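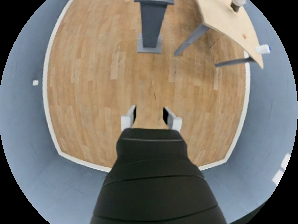
Simulated room, arm and pedestal, seen from above.

March 2020

Training log, week 10. Long run was 36 km on the Gostley loop, with 453 m of climbing. Went out too fast on the first hill again and paid for it after the reservoir. Stomach fine until the last hour, then the second gel sat badly. Switching to plain rice bars for the next one.

Left Achilles stiff in the morning, gone after two easy days. Heel drops twice a day, keep going.

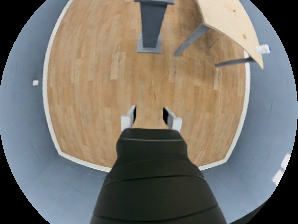

Shoes: the Novar pair has nearly 700 km on it and the outsole is smooth under the forefoot. Keep them for flat runs only. The Trustano pair still rubs at the little toe – try the thinner socks before giving up on them.

Next week is a cutback. Three short runs, one with strides, no hills. Pack weighed with 2 liters of water and full kit before the next long one, same as race day. Entry for the Ateş trail race in November is paid. Still need to send the medical form.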